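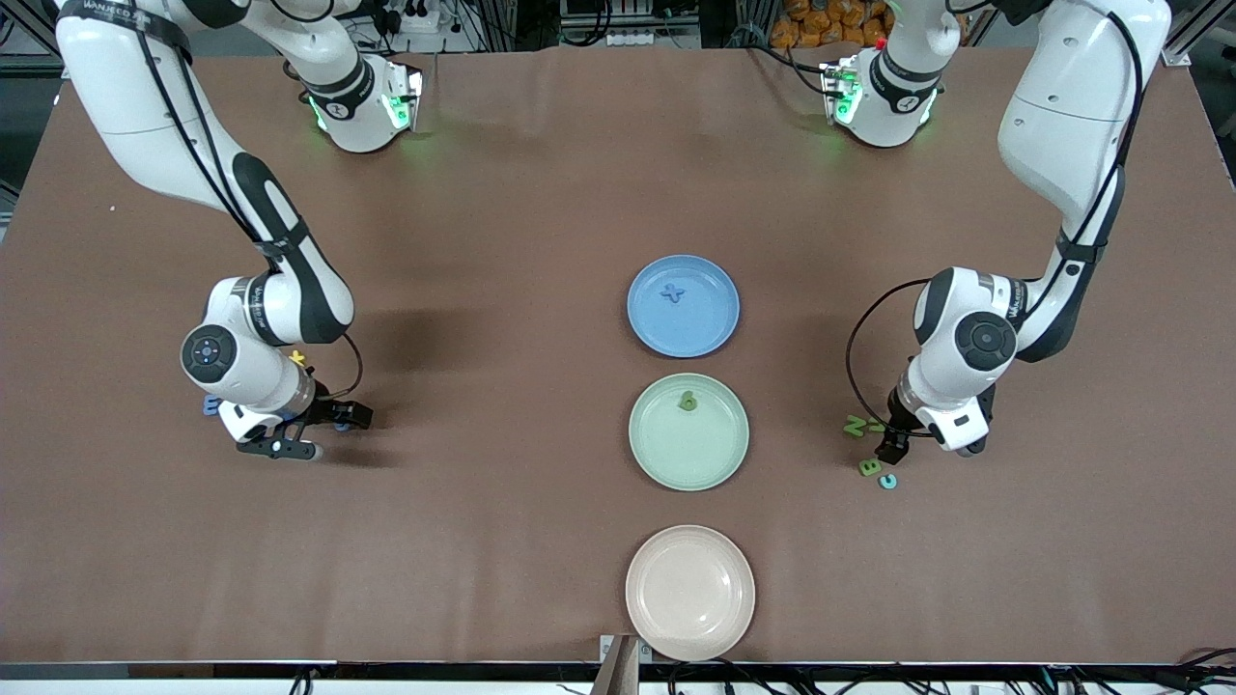
Thread on glaze fit and why dinner plates craze months after they leave the kiln. 1/8

Crazing is a tension problem. If the glaze shrinks more than the clay body on cooling, it is stretched, and it relieves the stress by cracking.
14 replies 25 shares

2/8 Delayed crazing has a second cause. A porous body takes up moisture, swells slightly, and pulls the glaze with it. Check absorption before you touch the recipe.

3/8 High-expansion oxides are the usual suspects. Na and K sit at the top of the list. Swap part of the soda feldspar for a source of Mg or Li and retest.

4/8 My test body is the Cavside white stoneware. Boiled absorption last December was too high for tableware. Firing one cone hotter closed it up.
9 shares

5/8 Stress test: oven to 300 F, then ice water. Repeat three times. Rub ink into the surface and wipe. Lines show up right away.

6/8 Don't overcorrect. Too much silica puts the glaze under heavy compression and it flakes off at rims and handle edges. That is shivering, and it leaves sharp chips in food.

7/8 Log everything. Glaze 132 in my book passed on thin tiles and failed on plates with a thick foot. Same batch, same shelf.

8/8 Next thread: cooling rates and cristobalite.

1535 likes 132 shares

We use cookies to improve your experience. Accept | Manage settings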